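Ustero Recycling Table: notes on the sorting set

README, last changed November 2019
Maintained by Seraina Mayrhofer and Dilek Çetinkaya

Contents
The set covers household drinks containers sorted by material into three grey fabric bins. There are 131 items on the list, most of them collected from the Pathirana canteen. Each item has a number, a material and a short note on its condition (whole, dented, crushed, cap on or off).

Labels
Bottle: glass only
Plastic: clear or coloured plastic bottles
Can: drinks cans, crushed or not

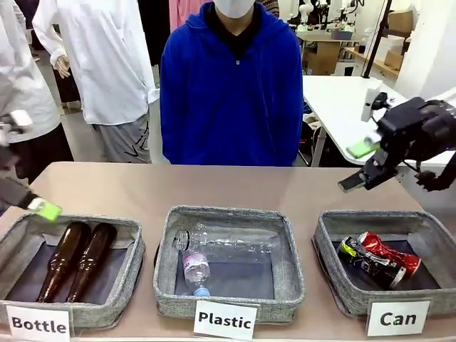 Bins in label order: Bottle, Plastic, Can.

The word "Bottle" causes the most mistakes. A plastic bottle goes under Plastic, whatever its shape. Katia Gatti has asked for the label to be changed to "Glass", but the item list still uses the old name.

Caps may stay on. Paper and film labels are left in place. Rinse everything before it goes into store, and take out chipped glass.

Known gaps
No cartons or jars. Only 5 items are green glass. Items 50 and 131 have the same note and need checking.

Corrections to Nives Bellini.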